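Office computer collection returns, with longer hours

7 February 2019

The winter collection of old office computers opens again at the Wumska depot and will stay open until the end of the month. Last year's round brought in 312 machines, of which 274 were complete enough to pass on to schools and clubs. The rest were stripped for parts or sent to the metal dealer. Offices on the Grisa side of the river can use the same depot this year and no longer need a separate form.

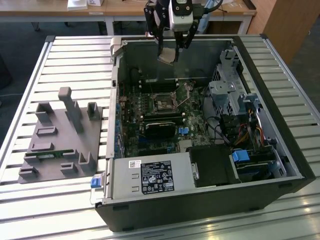 A desktop tower with the side panel off.

What we take

Desktop towers, small servers, keyboards, mice and power cords. Flat monitors are fine if the screen is whole. We can't take printers, tube monitors or anything with a leaking battery. Loose memory and processors are welcome, but please put them in a box or a padded envelope – last time a lot came in at the bottom of shopping bags and had to be thrown out.

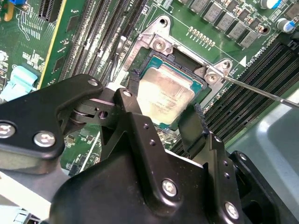 Before you drop off

Copy anything you want to keep. Drives are wiped at the depot, and once a machine has been signed in we can't get files back for you. If your company has its own rules on drives, take them out first and write "no drive" on a strip of tape on the case. Remove asset tags if you can. Passwords don't need to be handed over.

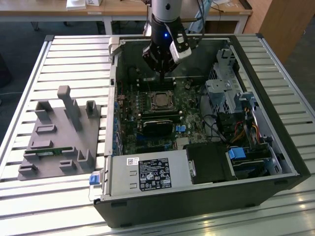

Getting there

Use the Agudelo Road gate, as the front lot is closed for drain work. There is space for 2 vans at the loading door. Smaller loads can be carried in by the side entrance. Offices with more than a vanload should book the Deno pickup by email, and allow a week for a reply. Pickup is free inside the town limits and costs a flat fee outside them.

Where the machines go

Most requests this year are from after-school clubs and the adult evening classes. The waiting list stands at 400, so newer machines go out first. Groups that want to be added should write to the depot before the collection closes. The next round is planned for August.

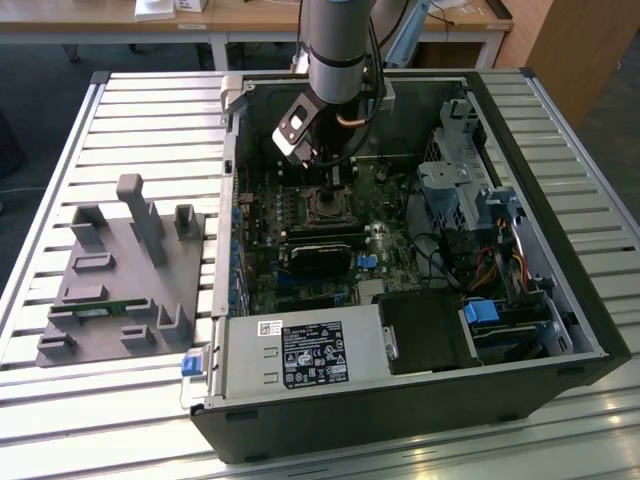

Motherboard and expansion card inside an open tower.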